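Moving the family recipes off the old computer

05/12/2019

My aunt Roxana Furtună typed up her recipes in the nineties and kept adding to them until August. There are 580 files, nearly all in a word processor that no longer exists. I have been converting them in the evenings, 14 or so at a sitting.

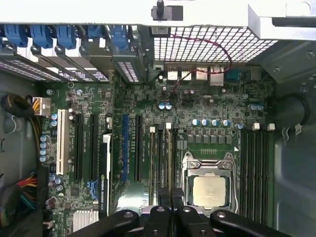
Inside the case, green board and blue clips.

The names are the slow part. "Cake 2" is a plum cake. "Costel" is the bean soup Costel Nedelcu brought to Easter the year they lived in Tisthorpe. I open each one, read it and rename it by the main ingredient.

She measured in coffee cups, and I have left that alone.
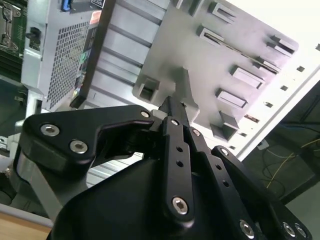

Should you delete the old files once they are converted?

Keep them. I found two soups where the conversion had dropped every fraction, and the originals were the only way to fix them.

Pickles are next. She has 70 of those.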